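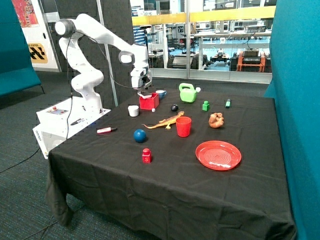 Handout 3: Cable Snag and Protective Stop on a Table-Mounted Task
Instructor: Sunil Navaratnam
Revised Feb 17, 2023

Background. The Seltusent exercise has the arm pick small objects on a cluttered table and handle an open box near the back edge. In one run the controller raised a protective stop during a downward move. The operator cleared it and resumed, and the stop came back at nearly the same joint angles. The log listed it as a collision. No contact with an object was found.

Cause. The external cable had been tied too short at the upper joints. With the wrist turned and the forearm extended, the slack was used up and the cable pulled against the link. The Gellasar monitor compares measured torque with the torque predicted by the model. It has no term for a cable, so the pull was read as an outside force. The payload entry was also wrong: 900 g, left over from another tool. This shifted the torque estimate and used up part of the margin before the cable went tight. 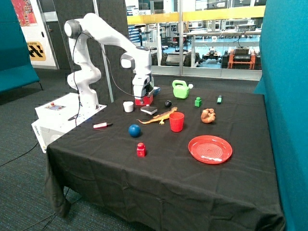 Figure 2. Gripper holding a red block above the cloth; cable looped along the arm.

Operator error. Clearing the stop twice without an inspection is the part of this case to remember. A repeated stop at the same pose is evidence of a mechanical cause until shown otherwise. Raising the threshold would have hidden the fault — and weakened protection for anyone reaching over the table.

Procedure after a stop
1. Leave the arm stopped. Save the log before clearing anything.
2. Check the full cable run, from the tool to the base and across the floor.
3. Compare the payload entry with the tool fitted.
4. Repeat the move at reduced speed with one hand at the stop button.

The low reach into the box deserves its own check.

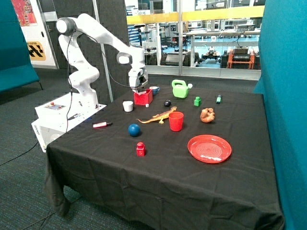
Run it with the wrist at both ends of its planned rotation, then go back to the start pose by the same path. Slack that is enough on the way down may still catch on a joint cap on the way up.

Reading for next time: Brustusov notes, section 2, on torque residuals. Bring a plot of one residual from your own log, with the units marked.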